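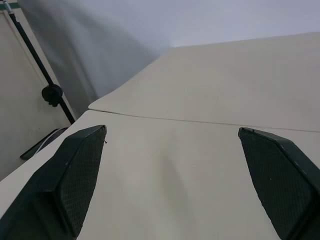

For a long time I kept my cash in the same account as my shares, and this spring I decided to separate them. The account is with Ledunura, the broker I have used from my first year in this country, and I have no big complaint about it. The problem was me. When I saw free cash next to the list of shares, I felt that it must be used. So now I have two limits, one for the most cash I may leave at the broker and one for the least I must have in savings. They work on my money from both sides, like those two dark green fingers that come in from the left and the right and lean toward each other, each with its textured surface on the inside. One limit alone did not hold anything. I know, because I tried it last year with only the upper limit, and the money simply went into more shares.

The savings account is called Stan. I don't know why a bank gives such a name to a product, but the interest is acceptable and I can take the money out without waiting. I opened it at the branch in Urkham and not on the phone, as I prefer to sign papers when I understand them slowly. The lady at the desk was patient with me. I asked her three times if the rate can change without a letter. It can, but they must show it in the account for a month before.

My first transfer was $1,636. It looks like a strange number, and it was simply everything that was lying free at Ledunura on that Tuesday, after a small dividend came in. I had planned to wait until it was a round amount. Then I understood that waiting for a round amount was the same habit again, only with a nicer name, and I sent it before lunch.

After this, $260 goes to Stan each month, on the day after my salary. I made it automatic. Before, I was moving money by hand and every month I had a small discussion with myself, and in most months I lost it. In March, for example, I told myself that the market was low and that savings could wait. In the next month I told myself that the market was going up and I should not miss it. Both times the result was the same for the savings.

I should also write about Niner, because some readers asked after my last post. Niner is the app I use to follow everything in one place. It has a chart where cash is gray and shares are blue, and I notice that the gray part always looked to me like something unfinished. I changed the colors so that cash is orange now. It sounds childish, but I look at it differently. The app still does not import from Stan, so I type this balance by hand at the end of the month. I wrote to their support and they answered politely that it is on the list.

What do I lose with this plan? Probably some return, in a good year. I made a calculation for the last 4 years, and if I had followed the plan from the beginning, I would have less money today than I do. I did not enjoy to see this. But in the same years I sold shares 3 times at a bad moment in order to pay for something ordinary, once for the car and twice for the apartment. I remember very well how I slept in those weeks, and my calculation has no column for it.

The upper limit at the broker is one month of my salary. Maybe it is too high, and I will look at it again in December, when the fees for the year are also charged. Until then I don't touch the rules. Next time I want to write about those fees, because I found one on my statement that I can't explain yet, and I am waiting for the answer from Ledunura.

4 min read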